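How to Hang Curtains So the Window Looks Bigger

Many people buy good curtains and then hang them too low. The rod is put directly on top of the window frame, because the old holes are there, and the fabric ends somewhere above the floor. After that the room looks smaller than it is. In this tutorial I will explain how I measure and hang a pair of curtains on a rod with two or three brackets. It is not difficult work, but please do the measuring before you buy anything.

What you need

A metal tape measure (a cloth one stretches with time)
A pencil
A level
A drill, with a bit for your kind of wall
Wall anchors and screws
A step ladder
Straight pins, if you will hem the curtains yourself

Step 1. Decide the height of the rod

Measure the distance from the top of the window frame to the ceiling. If you have 20 inches or less, you can put the rod 3 inches under the ceiling. If you have more than this, a place halfway between the frame and the ceiling usually looks right. Do not hang it exactly at the ceiling unless you use a ceiling track, for the brackets need some wall above them and you need space for your hand with the screwdriver.

Step 2. Decide the width

The rod should be wider than the window. I add 7 inches on each side. When the curtains are open, they then rest in front of the wall and the glass stays free, so you do not lose daylight. If there is a cabinet or a corner on one side, add less there, and make the other side the same. A rod with unequal sides looks like a mistake, even if you had a good reason for it.
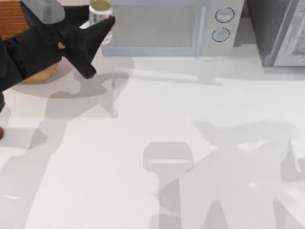

Wubit Tesfamariam

Step 3. Calculate the fabric

For curtains that close nicely, the fabric must be wider than the rod. Multiply the rod width by two for normal curtains. For thin sheers you can go up to two and a half. For heavy velvet, one and a half is enough, otherwise the folds become too thick and the curtain takes much space when it is open.

Please check if the width on the package is for one panel or for the pair. The shops do not all write it in the same way. I once ordered from Povik and received half of what I needed, and it was my own fault, the word "each" was missing and I did not ask.

For the length, measure from the rod to the floor and take away half an inch. If you use rings with clips, measure from the bottom of the clip. Measure on the left, in the middle and on the right. In older houses the three numbers are often different, and you should use the shortest one.

Step 4. Mark and drill

Mark the first bracket with a pencil. Hold the level against the wall and draw a very light line to the place of the second bracket. If your rod is longer than 60 inches, put also a bracket in the middle. Before you drill, check again with the tape from the ceiling. When the ceiling is not straight, follow the level and not the ceiling, except when the rod is very near to it. In this case the eye compares the two lines, and I make a small compromise.

In drywall, use anchors that are made for the weight of your curtains plus the rod. Lined curtains are heavier than people think.

Step 5. Hang first, hem later

Iron or steam the panels and hang them for a few days before you hem. Cotton and linen become longer from their own weight. Then pin the hem while the curtain is hanging, take it down, and sew. If you do not sew, iron-on tape holds well on cotton, but test it first on a hidden corner of polyester.

Step 6. Train the folds

Open the curtains fully and arrange the folds by hand from top to bottom. Tie them with a soft strip of fabric in three places, not tight, and leave them for two nights. After you untie them they will fall much straighter.

Keep the leftover fabric from the hem. It is useful for tiebacks, or for a patch if the cat climbs up.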